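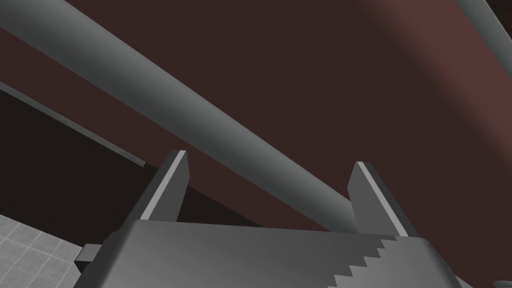
Rundstange, Oberfläche grau matt

Plustar Rundstangensystem 62
Hersteller: Tekodico
Rubrik: Tragstangen und Wandhalter für Werkstatt und Lager

Beschreibung

Das Rundstangensystem 62 dient zum Aufhängen und Ablegen von Rollenware, Schläuchen, Gurten und Planen. Es besteht aus Stahlrohr mit geschlossenen Enden, zwei Wandkonsolen je Stange und den zugehörigen Klemmschalen. Die Stangen werden werkseitig entgratet, phosphatiert und pulverbeschichtet. Die Beschichtung ist für Innenräume ausgelegt. Für überdachte Außenbereiche ist die verzinkte Ausführung zu wählen.

Die Klemmschalen sind zweiteilig und lassen sich bei montierter Konsole öffnen. Die Stange kann damit seitlich entnommen werden, auch wenn an der Wand kein Platz zum Herausziehen in Längsrichtung vorhanden ist. Zwischen Schale und Rohr liegt eine Einlage aus EPDM. Bei Ersatz der Einlage ist auf die Einbaulage zu achten: Die gerippte Seite zeigt zum Rohr.

Technische Daten

Außendurchmesser: 62 mm
Stangenlänge: 860 mm
Ausladung der Konsole ab Wand: 300 mm
Befestigungsbohrungen je Konsole: 4
Schraubengröße: M 8
Werkstoff Stange: Stahlrohr, geschweißt
Werkstoff Konsole: Stahlblech, gekantet
Werkstoff Klemmschale: Aluminium-Druckguss
Oberfläche: pulverbeschichtet oder verzinkt
Endkappen: Polyamid, eingepresst
Lieferzustand: zerlegt, Klemmschalen vormontiert

Lieferumfang

1 Rundstange
2 Wandkonsolen
2 Klemmschalen mit Einlage
1 Satz Klemmschrauben mit Scheiben
1 Montageblatt mit Bohrbild

Dübel und Wandschrauben sind nicht enthalten. Die Auswahl richtet sich nach dem Untergrund.

Montage

Das Bohrbild auf dem Montageblatt ist im Maßstab 1:1 gedruckt und kann als Schablone verwendet werden. Konsolen waagerecht ausrichten und zunächst nur handfest anziehen. Stange einlegen, Klemmschalen schließen, danach die Wandschrauben endgültig festziehen. Die Klemmschrauben werden über Kreuz angezogen. Ein Drehmomentwert ist auf der Innenseite jeder Schale eingeprägt und gilt für ungefettete Schrauben.

An Leichtbauwänden ist eine durchgehende Hinterlegung erforderlich. Auf Lochsteinmauerwerk sind Injektionsanker zu verwenden. Eine Befestigung an der Decke ist mit den Standardkonsolen nicht zulässig. Für diesen Fall steht der Abhängesatz D zur Verfügung, der gesondert bestellt wird.

Werden mehrere Stangen übereinander montiert, ist der Achsabstand nach dem größten vorgesehenen Rollendurchmesser zu wählen. Versetzte Anordnung ist möglich. Die Konsolen können dazu gespiegelt werden.

Belastung

Die zulässige Last hängt von Untergrund und Lastverteilung ab und ist der Tabelle auf dem Montageblatt zu entnehmen. Die Werte gelten für ruhende, gleichmäßig verteilte Last. Punktlasten in Stangenmitte sind zu halbieren. Das System ist nicht als Anschlagpunkt für Hebezeuge und nicht zur Personensicherung bestimmt.

Pflege

Reinigung mit feuchtem Tuch und neutralem Reiniger. Scheuermittel und lösemittelhaltige Produkte greifen die Beschichtung an. Schadstellen bis auf das Metall sind zu entfetten und mit Reparaturlack auszubessern. Die Klemmschrauben sind einmal jährlich auf festen Sitz zu prüfen.

Zubehör und Ersatzteile

Einlage EPDM, paarweise
Endkappe Polyamid, grau oder schwarz
Stellring mit Flügelschraube, zur seitlichen Begrenzung von Rollen
Abhängesatz D für Deckenmontage
Verbindungsmuffe Donati, innenliegend
Reparaturlack, Stift

Bei Verwendung der Verbindungsmuffe ist unter jedem Stoß eine zusätzliche Konsole zu setzen.

Bestellhinweise

Sonderlängen werden auf Anfrage zugeschnitten und sind von der Rückgabe ausgeschlossen. Im Dezember verlängert sich die Lieferzeit für verzinkte Ausführungen. Abholung am Lager Stikthorpe nach Anmeldung möglich, Warenausgabe bis 15:30 Uhr.

Technische Rückfragen: Tracey Rowbotham
Zuschnitt und Sonderlängen: Adelmo Parisi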